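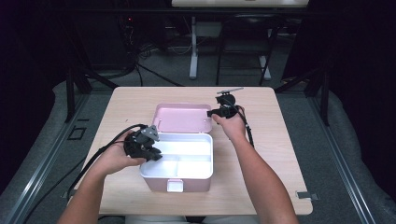
I have spent most of this winter thinking about lids, and I'd like to make a case for them, because I believe the people who plan robot training treat them far too lightly.

In December our Skumix arm at Bucur pinched a packer's thumb. She was fine by the afternoon, thank goodness, with a bruise and a very good story for her kids. The arm had been closing a small hinged box, a job it had done 469 times that week without a complaint from anyone, and on this one the lid stuck halfway. The arm kept pushing. She reached in to help, the way any kind person would, and the lid came down all at once.

The report blamed a force limit that had been set too high, and the limit was lowered, and everybody went back to work by Thursday. I don't quarrel with the fix. I do quarrel with stopping there, and I've bored a good many lunch companions by saying so.

The skill was learned from 1,176 recordings of people closing boxes with hand-held grippers, bought in from Kerkard. I sat down with a pot of coffee and watched 700 of them (my family has been very patient). They're lovely work, careful and smooth, and in only 11 does a lid catch on anything. Where a person fumbled, the take was usually thrown out and done over. So the arm had seen a great deal of success and hardly any trouble — and when trouble came, it did the only thing it knew, which was to carry on closing.

I would keep the fumbles. I would ask the people holding the grippers to let a lid jam now and then, to back off, open it up again, look, and try once more, and I'd pay them for those takes the same as for the pretty ones. Wavovitz, who supply our other line, tell me this makes the data messy and the training slower. I'm sure it does. My grandmother taught me to shut a sticky drawer, and that was slow and messy too, with a fair amount of scolding.

We still run the arm, and I still like it. But I've asked that the next batch come with its mistakes left in, and I mean to keep asking until it does.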